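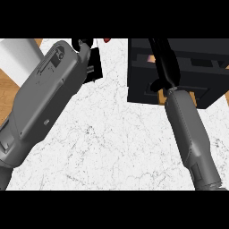
Residents of Kinyua will be able to borrow kitchen equipment from the town library from April, after councillors agreed to fund a one-year trial. The scheme will let anyone with a library card take out items such as jam pans, fish kettles and preserving jars for up to 3 weeks at a time. Larger things are on the list too, including two marble slabs for pastry, white with fine grey veins like the surface shown here, which are expensive to buy and heavy to store.

The idea came from a survey carried out at the library last autumn. Of the 213 people who filled it in, most said they owned at least one piece of kitchen equipment they used once a year or less. Many said they would give it away if they knew it would be looked after.

"People kept telling us the same story," said Samah Helmy, who manages the library. "They bought a pasta machine, used it twice and it has been on top of the wardrobe ever since."

Borrowing will be free, but there is a deposit of £35 on electrical items. These will be tested before they go on the shelves and again each time they come back. The work will be done by Jultex, a repair shop on Mill Lane.
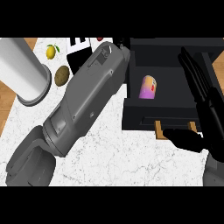 The library will also run a cookery class once a month in its ground floor meeting room, with places for twelve people. The first will be led by Chaimae Radwan, who ran the café at the old bus station until it closed. She plans to keep to cheap ingredients that most shops sell - a potato and a lemon, like the ones on the worktop here, will do for the opening session, along with oil, garlic and whatever herbs people can bring. Places cost £4 and can be booked at the front desk.

Not all councillors were in favour. Ismail Kamel said the money would be better spent on longer opening hours, and asked for a report on how many items had been lost or broken by the end of the trial.

The library hopes to have 200 items ready to lend by opening day. Donations can be left at the desk between 10am and 4pm. Knives and glass ovenware cannot be accepted.

Contact the newsdesk | Copyright Kinyua Local News | Back to top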